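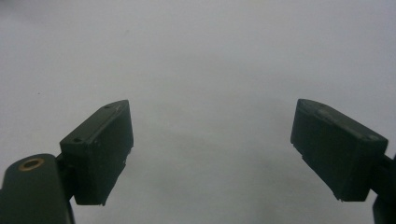

Painting a north-facing box room: which white?

I've got a small back bedroom to paint before my sister-in-law arrives in November and I have lost the will to live over whites. The tin on the landing says Manel, the one in the shed says Bustine, and my husband says they are the same colour, which is why he isn't allowed to choose. What I'm after is a pale grey-white, smooth and matte, the sort that goes a bit bluish where the light drops off. My worry is that in a room with one mean window it will all go bluish. Has anyone used a cool white facing north and lived to enjoy it?

Asked by Bláthnaid Cronin
Viewed 2,270 times

3 answers

Mulligan
Don't. I did our hall in a cool white and for two winters it was like coming home to a fridge. North light is blue already, so get something with a drop of yellow or red in it. It'll look like custard on the card and perfectly normal on the wall. Paint two coats on a big sheet of lining paper and move it round the room, morning and again at 4 when the light's going. Don't paint patches straight on the wall or you'll be looking at the ridges till you move house.
Marked helpful by 5 people

cellura_fan
magnolia

DampEnd
Disagree with Mulligan, up to a point. A small dark room stays a small dark room whatever you put on it, so you may as well have the colour you like. We kept our cool white and changed the bulbs to warm ones, and in the evening it's lovely. In the daytime I'm at work. Do wash the walls first though, and go for a scrubbable matt if a child is ever going in there. Ordinary matt marks if you so much as lean on it with a jumper.

Comment from Bláthnaid Cronin
Lining paper is up. Husband has asked why we're wallpapering.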